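From: Gizella Sipos
To: Midden household list
Date: Wed 30 December
Subject: Re: drying small stuff indoors

Chie Ueda wrote:
> My socks take two days on the radiator and come off stiff as
> crackers. Does anyone use one of those hangers with the clips
> on it? My aunt in Miyazaki swears by hers but I worry the clips
> leave marks on anything knit.

Hi Chie,

Yes! I've had one since March and I'm never going back to the radiator (mine did the cracker thing too). I hang it on the shower rail before bed with the bathroom door open, and thin socks are ready by breakfast. Wool ones need longer, so I give those a good roll in a towel first.
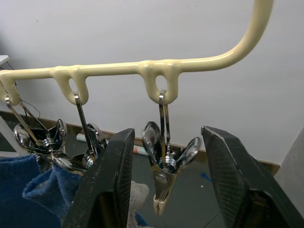 Marks depend on the clip, I think. My old all-metal ones left little dents in every cuff, so look at the jaws before you buy. The clips on this cream plastic one are chrome with a spring in the middle, but the one hanging free has a pale beige plastic tip, and that's the kind I'd go for with knits. I'd still clip socks by the toe and not the ribbing, and keep heavy things like jeans off it altogether!

Does your aunt do hers by the toe or the cuff? My sister and I have been arguing over this for 9 years.

Gizella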